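My first stage race, and I want another one!

I signed up for the Valcombe back in March, when it was sleeting and I had done maybe four proper rides all winter. Three days of enduro, 14 timed stages, and a start list of 183 riders who mostly looked a lot fitter than me in the parking lot.

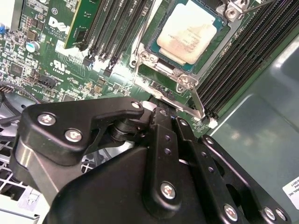
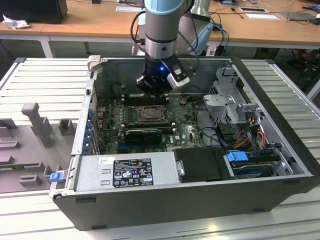
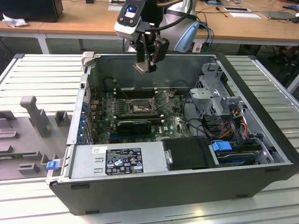 Dell desktop with the side off, motherboard showing.

Day one was the one I was scared of. The first climb gains 1,754 feet before you even see a timing gate, and I got to the top with legs like wet bread. Then stage one dropped into the trees and I forgot all of it. Loamy, steep, off-camber roots everywhere - exactly the kind of trail I ride badly at home and somehow rode pretty well there.

Day two goes over to the Busard side, and wow, what a change. It's all rock over there. Stage seven has a slab the locals call Hisine, and I stood at the top of it in practice for a good ten minutes watching other people roll in. In the race I just followed the line I'd picked and kept my heels down. I yelled the whole way! My brakes were howling too, so we made quite a pair.

I did crash on stage nine, a dumb one, front wheel tucked on a flat corner right after the hard part. Bent lever, skinned elbow, no big deal.

I finished 144th, and I'm thrilled with that. My goal was to get through every stage without a puncture, and the heavier tires did their job (I'll never complain about dragging them uphill again. Okay, I will).

Next up is the Sitompul in November, if I can get a spot. It's a night race, so I need to find some lights and a riding buddy who doesn't mind mud.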